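Mug

A mug is a drinking vessel with a single handle, used mainly for hot drinks such as coffee, tea and cocoa. It is usually cylindrical, holds more than a teacup, and is set down without a saucer. Mugs are sold singly or as part of a casual table setting that also includes plates and bowls.

Form

Most mugs have straight or slightly tapered walls and a flat base. The handle is attached at two points on the wall and forms a loop large enough for two or more fingers. On ceramic mugs it is commonly made as a separate piece and joined to the body with liquid clay before firing. The joint is the weakest part of the vessel, and a hairline crack often starts at the upper attachment.

The base of a glazed mug normally has an unglazed foot ring. Glaze left on the ring would fuse to the kiln shelf. A rough ring can scratch a polished tabletop, and some makers grind it smooth or add a thin pad.

Materials

Stoneware, porcelain and earthenware are the usual ceramics. Stoneware resists chipping better than earthenware and absorbs little water even where the glaze is missing. Enameled steel, glass and plastic are also used. Plastic mugs are light and hard to break but may stain, and not all of them are safe in a microwave oven.

Color and matching

Solid pastel colors are common in casual tableware. A setting may be matched, with every piece in one color, or mixed, with the mug and plate in different shades of similar strength. Pale blue-green and lavender are a frequent pair. Small seasonal objects, such as decorative pumpkins, are often added in fall.
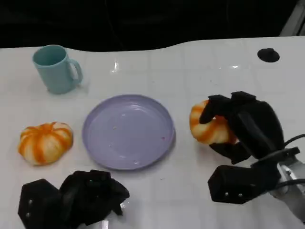 Matte finishes became more common in this class of goods after 2000. They reduce glare but show gray marks from metal spoons more readily than gloss glazes do. The marks are metal left on the surface and can usually be removed with a mild abrasive cleaner.

Manufacture

Factory mugs are formed by slip casting, jiggering or pressing. The Gorkberg pottery casts the body and handle in one mold, which removes the joint but leaves a seam to be trimmed. Yazıcı presses its bodies and attaches the handles by hand. The Trellau line, introduced in July and made by Brerken, is sold with a plate 9 inches across.

Care

Ceramic mugs should not be moved directly from a freezer to a hot oven. Stacking more than two high puts strain on the rims and handles. Tea stains on the inside can be lifted with baking soda and warm water.

Last updated September 2023

14 shares | 2 comments

Related articles
Saucer
Stoneware
Dinner plate
Slip casting
Table setting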